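Small bottles, soft pads: Inna Semeniuk on choosing a gripper

By Szymon Kurek
Thursday, March 31, 2022

Inna Semeniuk has spent most of the winter picking up pill bottles. More exactly, she has spent it watching two robot arms pick them up, drop them, and sometimes push them off the edge of the table.

Semeniuk runs the handling bench at Pelthorpe, where a small team has been comparing two sets of gripper fingers for a pharmacy sorting job. One set, which the team calls Studness, has long angled fingers with padded tips. The other, Żak, uses flat fingers with a wider face. Both bolt onto the same arms.

"People ask me which one is better and I ask them what they're picking up," she says. "For a box it hardly matters. For a short round bottle with a smooth cap it matters a lot."

The comparison began in February. Each set was put through 200 picks, all of them bottles with pills inside, and the same operator drove both. That operator was Pranab Thambiah, who came to robotics from a job servicing packaging lines.

Thambiah says the first surprise was how much the pads affected his own driving. "With the hard tips I slowed right down near the cap," he says. "You could hear it when you were off centre. The pads forgive you a bit, so I got lazy, and then I had to start paying attention again."

The Studness fingers missed 5 picks in their run. The Żak fingers missed 22, though Semeniuk is careful with that figure. Most of those misses came when bottles were standing close together and a flat finger had to get between them.

"If you space the bottles out, the gap between the two sets nearly closes," she says. "But no pharmacy is going to space them out for us." 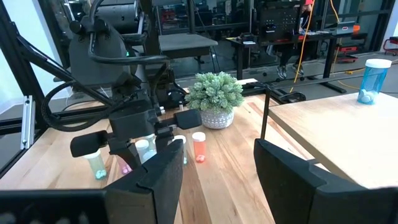 The view from one arm's wrist, with the second arm working over the pill bottles.

Wrist cameras were the other half of the work. The team started with a single overhead camera and found that the caps, all white, were easy to find but hard to judge for height. Moving to a camera on the wrist fixed that and brought its own trouble. The fingers take up a good part of the view, and the closer the arm gets, the less of the bottle is left to see.

Danuta Szczepańska, who wrote the control software, tried three mounting angles before settling on one. "You want to see the tips and whatever is between them," she says. "I was ready to give up some of the table to get that. Inna wasn't, at first."

Semeniuk laughs at this. "I wanted to see where the other arm was. I still do."

They have kept both cameras for now. The wrist view handles the last part of the approach and the overhead view keeps the arms out of each other's way. Szczepańska would like to drop the overhead one by summer, mostly to save on cabling.

Coloured bottles also caused some grief. Light passes through them differently, and the software was reading the edge of a tinted bottle as being further in than it was. The fix was a change to the exposure settings and a lot of retraining on new pictures – 1000 of them, sorted by hand over a week.

The next round will use a controller from Itadness, which promises finer control of closing force. Semeniuk has read the data sheet and is keeping an open mind. The present controller closes well enough but is slow to notice when a bottle starts to slip.

"I'd like to feel the slip before I see it," Thambiah says. "At the moment I see it, and by then it's on the table."

Asked whether she would recommend the padded fingers to someone starting out, Semeniuk says yes, with a warning about wear. The tips need checking every few days, and a worn pad is harder to spot than a chipped finger. She keeps a spare pair in her desk drawer. Testing with the new controller starts after Easter.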